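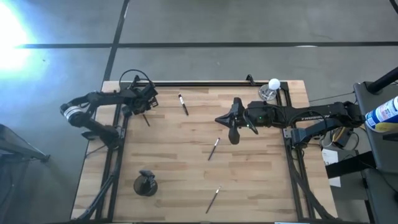 Maite Zabala objects that a billing system should never decide on its own when to suspend a customer. Her concern is reasonable, but I believe the current default in Orton is worse. A failed card is retried for 20 days, and the account stays open throughout, whatever the balance.

Teams that run Orton with 750 subscribers can review each case by hand. Larger ones cannot, and their unpaid invoices pile up until the quarter closes.

The project should ship a suspension rule that is switched on at installation – with a clear notice to the customer 2 days beforehand. Administrators who prefer manual review would remain free to turn it off.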